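Can a robot do my chores yet? Questions we keep getting

Last updated 25 Jan 2018. Compiled by Kavitha Reddy and Jaqueline Beltrán for the Hirnis readers' desk.

Every time a new robot clip does the rounds, our inbox fills up. Some of you want to know if it's time to stop folding your own towels. Others run a small shop or a lab and have had a salesperson through. We've gathered the questions that come up most and answered them as plainly as we can. Our default setting is doubt. We'd rather be pleasantly surprised later than out of pocket now.

So, can a machine do the housework?

Some of it, if you're generous about what you call housework. Machines have washed clothes and dishes for decades, and they're good at it. You load them, they run, you unload them. The loading and unloading is the part people mean when they ask us this, and for that the answer is no, not in a home you'd recognise as your own.

What about the robot vacuum?

It works. It also needs the chairs moved, the cords picked up and the sock rescued from the brush. Whether that counts as doing the chore depends on how you feel about tidying before the cleaner comes.

I saw a video of a robot folding a shirt. Was it faked?

Probably not. But ask a few things before you get your hopes up. Was the clip sped up? Was the shirt laid out flat by a person first? Was somebody off to the side steering the arms by hand? How many shirts went wrong before that one? A clip shows you one go. If the maker did 200 and picked the nicest, you have learned very little about number 201.

What does "steering by hand" mean?

A person moves a set of controls, or a matching pair of arms, and the robot copies. It's a fair way to find out what the hardware can physically manage, and the recordings can be used for teaching software. The trouble starts when the clip goes out with no mention of the person. We've taken to writing back to companies with one line: who was driving? The good ones tell you straight off.

Which chores are the hardest?

Soft things, clear things and thin things, which covers a surprising amount of a kitchen. A plastic bag never sits the same way twice. Glass lets the camera see whatever is behind it and throws shiny streaks in front. Film and tissue crumple as soon as they're touched. You do all this without looking, half asleep, with a phone under your chin.

Which are easiest?

Hard, solid objects that are always the same size and always in the same place. That's why factories got robots long before houses did. Narayanan Sastry, who spent years keeping packing lines running, likes to point out that most of his job was making sure the boxes arrived square. The robot was the simple bit. When a box came in on its corner, a person walked over and fixed it.

Surely a lab is tidier than a kitchen?

Tidier, yes, but lab work is fussy in its own way. Caps, tubes, trays and wipes are small, light and often see-through, and there are plenty of them. If you're thinking of a pair of arms for the dull end of bench work, look at the sort of handling involved before you look at the brochure. 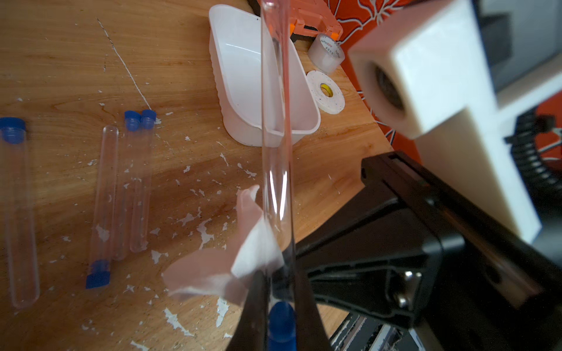 Holding a clear tube by one end, with tissue caught up against the finger. 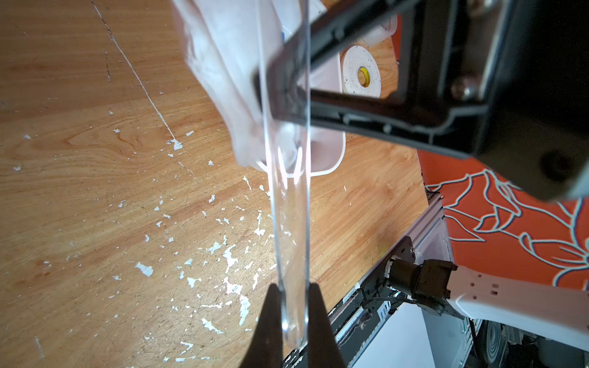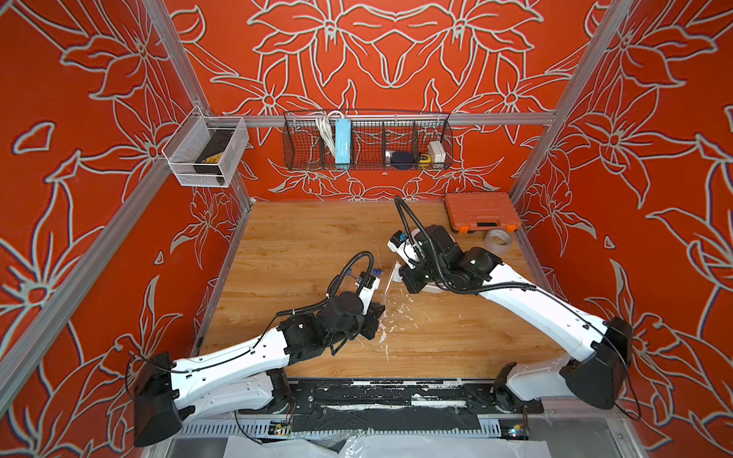
Two arms on one piece of thin, clear plastic.

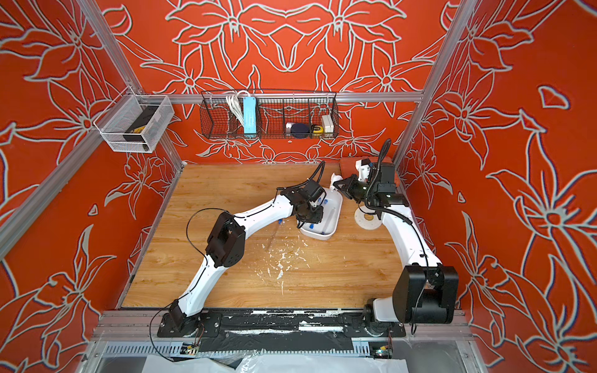

Reaching into a white tray with small blue items in it.

A teenager on work experience would get the hang of any of that before morning tea. We don't say so to be rude about robots. Hands are very good, and we forget it. Getting two fingers to close on a thing is one problem. Knowing how hard to squeeze, noticing that it's slipping and deciding what to do next are three more, and a sales visit tends to dwell on the first.

Why do so many of these set-ups have two arms?

Because so many jobs do. Try opening a jar, bagging bread or peeling the backing off tape with one hand behind you. One arm can cheat by bracing things against the bench, but not for long. Two arms can pass an object between them or hold something thin at both ends. They can also bump into each other, and the second arm has to be paid for and looked after like the first.

What are the cameras near the fingers for?

They give the system a close view of whatever it's trying to hold. A camera off to the side gets blocked by the arm itself at just the wrong moment. The close one has its own blind spots, so you'll often find both.

We run a small shop. Should we buy one?

Sivaprasad Warrier asked us this about his spare-parts counter, and we gave him the advice we'd give anyone. Write down the job exactly. Count how many times a day it happens. If the answer is 1000 and it's the same every time, get quotes. If it's eight and no two are alike, hire someone for the afternoons. Most small shops we hear from are much closer to the second.

The rep said it works 100 per cent of the time. Is that possible?

On the rep's own parts, on the rep's own bench, with the lights where the rep likes them, it might be. Ask for a trial on your parts. Bring the scuffed ones, the ones with the label half off, and the odd one from the other supplier. Then go and make a coffee and leave the machine alone with them. Thenmozhi Hegde did this with two suppliers, Vivach and Kotian, and came back both times to find a technician quietly straightening things. She bought neither.

What should I ask for in writing?

How often a person had to step in, and for how long. What happens after a dropped item: does it carry on, stop or call for help? Who cleans it, and with what. How long it takes to switch from one job to another, and whether you can do the switch yourself or have to book a visit. What the yearly cost is once the first year's support runs out.

If they won't give you the first one, we'd stop there.

Is it safe to have an arm near kids or pets?

We wouldn't. Light, slow arms are gentler than the big factory kind, but an arm doesn't have to be strong to poke an eye or tip a kettle. Anything sold for the home should come with clear safety paperwork for the home. A hobby kit isn't that, however friendly it looks on the box.

Will this put people out of work?

It already has in some trades, and it will in others. What we see in letters from readers is messier. The job gets chopped up. The machine takes the steady middle and the person keeps the awkward ends – the jams, the spills, the odd sizes – often at a faster pace and for no more money. That deserves more worry than it gets, and you don't need a robot butler for it to happen.

Didn't you say the Fonar sorter was good?

We said it was good at sorting the one thing it was built to sort. We stand by that. A reader fed it mixed cutlery and wrote to us in some distress.

When will you change your mind?

When someone lets us bring a bag of groceries to a kitchen they haven't seen, stand back and watch the lot get put away, eggs included, with no one at the controls. We've made the offer to several firms. It stays open through March, and we'll bring our own eggs.

Can I send in a question?

Please do. Tell us what the job is, how often you do it and what you've been promised. Photos of your own bench or kitchen help a lot, mess and all. We can't answer every letter, but we read them, and the ones that come up often end up on this page.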